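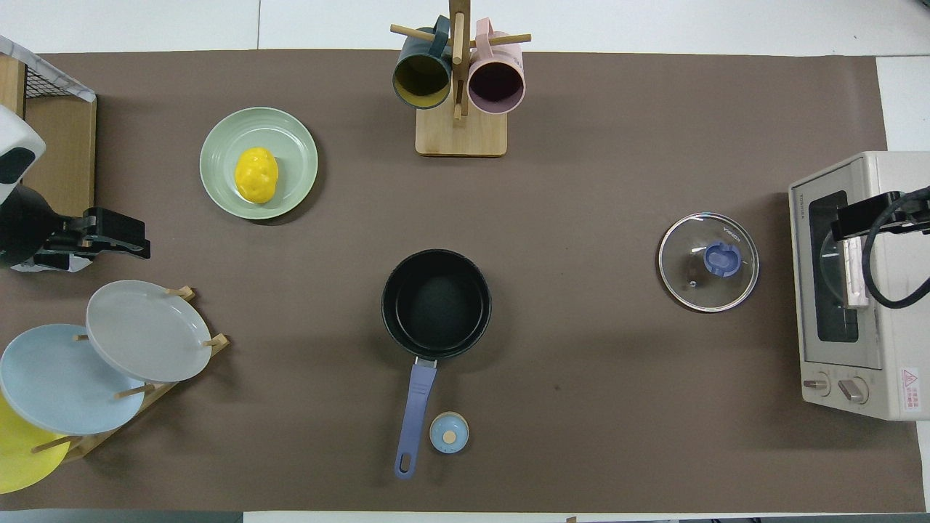
Memoria del proyecto: una cocina que cabe en una mesa
Asignatura: Taller de Espacio Doméstico
Autores: Veronika Marti y Johannes Jacobs

1. De dónde sale la idea

El piso que comparto en Brarnomstead tiene una cocina en la que, si abres la nevera, ya no puedes abrir el horno. Cuando nos pidieron un proyecto sobre «un problema real de la vivienda» no tuve que pensar mucho, la verdad. Johannes vive en algo parecido (peor, según él, porque le toca fregar en el baño), así que nos juntamos y nos pusimos una pregunta sencilla: ¿qué necesita tener a mano una persona para comer caliente en casa, y cómo se ordena todo eso encima de una sola mesa?

2. Lo que pusimos

Empezamos con una lista larguísima y fuimos tachando. Se cayó el hervidor y se cayó la tabla grande, que me dolió bastante. Quedaron un plato verde salvia con el borde levantado, un cazo negro antiadherente con el mango azul, una tapa de cristal, un hornito de sobremesa color crema y un soporte de madera para colgar las tazas. Y un limón amarillo en el plato, que nos servía para ver cuánto sitio libre deja una pieza de fruta.

Debajo de todo va un tapete de papel marrón. Lo elegimos porque la mesa es blanca y con el papel se marca muy bien la zona de trabajo — además se puede escribir encima a lápiz, y en la primera sesión lo dejamos hecho un mapa.

3. La distribución

El horno se fue a la derecha desde el primer día y ya no lo movimos. El cazo ocupa el centro con el mango hacia quien cocina, y la tapa se queda al lado, entre el cazo y el horno. A Johannes no le convencía: decía que la tapa plana se come muchísimo espacio, y tiene razón, pero de pie se nos caía cada dos por tres.

Lo mejor para mí es el soporte de las tazas. Colgadas casi no ocupan, y queda libre la parte de delante. Una es verde azulada oscura, con el interior amarillo oliva, y la otra rosa pálido. ¡Les he cogido un cariño absurdo! Al principio las teníamos junto al plato y acababas dándoles con el codo; arriba, en el centro, molestan mucho menos.

4. Problemas

El mango del cazo. Si apunta hacia delante lo coges cómodo, pero también te lo llevas con la manga. Probamos a girarlo hacia la izquierda y entonces chocaba con el plato, así que lo dejamos como estaba. También calculamos mal el papel y nos quedaron tiras de mesa sin cubrir; no afecta a nada, pero a mí me pone nerviosa.

5. Qué cambiaríamos

Un cazo de mango corto, seguro. Johannes quiere probar un estante bajo encima del horno y yo prefiero colgar también la tapa — en eso no nos hemos puesto de acuerdo. Para la entrega de marzo queremos repetir la prueba en las 2 cocinas de verdad, la suya y la mía, con las medidas apuntadas antes de empezar.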